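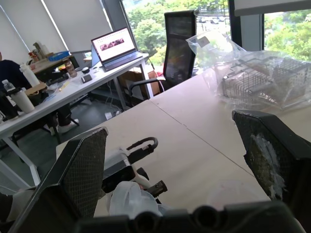
Photo: Nantana Kamolrat / Farcombe Robot Room

How Does a Robot Hold On to Things?

Pick up a pencil. Now pick up a pillow. You probably didn't stop to think about either one, did you? Your fingers opened the right amount, closed, and squeezed just hard enough, and your brain was busy wondering about lunch the whole time! Robots find this sort of thing very hard, and so the people who build them spend a lot of time trying out different hands.

A robot's hand is called a gripper. Plenty of grippers have only two fingers, like the one in our photo. The fingers are black, and each has a pad with a mesh pattern on the inside. Look at the pad on the right and you'll see it is worn, with a smear of white on it. Pads do a lot of rubbing and squeezing, a bit like the soles of your sneakers.

At Farcombe, Nantana and her team are comparing two kinds of pads. One is called Amberg and it is firm. The other is called Dikness (yes, we giggled too) and it is squishy, like a pencil eraser that has been left in the sun. Each pad gets 200 tries at picking things up, and the team writes down every drop.

Which things are hard to hold? A box is friendly, with its flat sides. A plastic bag is a rascal! It crumples, it slides, and it never has the same shape twice. There are two bags on the table in the photo, a white one in a bunch and a big clear one wrapped around a wire cage. Shiny, wrinkly plastic can also be hard for a camera to make sense of, and the robot needs its camera to know where to reach.

Now you try! Tape your fingers together (gently, please) so that you have only a thumb and one big finger on each hand. Find 5 things at home: a sock, a spoon, a grape, a sheet of paper and an empty bag. Pick up each one 3 times using one hand. Then put on a rubber glove and do it all over again. Did the glove help with the spoon? What about the paper?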